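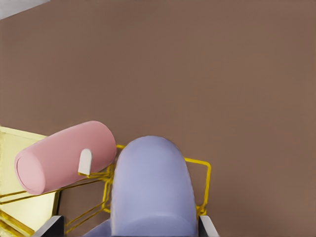 Pink cylinder on brown, rendered.

Thursday, 4:40 pm

Glaze notebook, pinks again. Such a good day at the kiln! I opened it at nine with Fletcher leaning over my shoulder, and the third shelf had the pink we've been chasing since the spring. Soft, a bit salmon, and no gray in it at all. I had more or less given up on the chrome-tin recipe from the old Prelley notes and it came out lovely.

What changed this time: I sieved the stain twice, cut the zinc completely, and took the top temperature down a touch to 2,263 F on the slow program. The zinc was the culprit, I'm nearly sure. Every muddy tile on the wall has zinc in it. The two from last week with half the amount were halfway muddy, and I should have seen that then.

Batch is 1,000 grams dry, same as before, with the Govby frit and not the Cheetham one. The Cheetham frit melts nicely but the bag has lumps in it and I'm tired of picking them out. Fletcher Pearce thinks the two are close enough to swap gram for gram. I don't! I'll fire them next to each other and we can argue over the tiles.

Water: 619 grams to start, then a splash more after it sat overnight. It was still thick like yogurt, so next time I'd go straight to the higher amount. Bucket is labeled PINK 7. Please don't use the Pink 6 bucket, it still has the zinc in it and I haven't decided what to do with it (maybe over the brown slip? could be great or horrible).

Thickness matters a lot. Two-second dip is pale and kind of chalky at the rims. Four seconds is the good one – even, glossy, a little darker where it pools at the foot. Six seconds ran on the tall test and stuck it to the shelf. I got it off with the chisel and lost a chip of kiln wash, so that shelf needs a scrape and a new coat before anyone loads it.

Brushing: tried three coats on the flat tile. Streaky. Fletcher says add gum, and I will, but dipping looks so much better that I'm not in a hurry.

The other surprise was the tile beside the green cup. It has a pink blush on one side where there is only plain white glaze. Chrome jumping across from the green, I think, and finding the tin in the white. I love it when that happens, though not if somebody's finished white plates are in there. Keep greens on their own shelf for now, or at least down at the bottom.

Volleo controller did the thing again where the hold reads zero until you press the button twice. The hold itself ran fine. Slow cooling down to 400 before I cracked the lid, and no pinging from any of the pots.

To do:
Scrape and wash shelf three
Frit test, Govby against Cheetham, four-second dip on both
Pink 7 on the darker clay body
Order more tin, we're down to the last jar
Ask Fletcher where the good sieve went

Loading again tonight if the mugs are dry enough. The handles still felt cold at lunch.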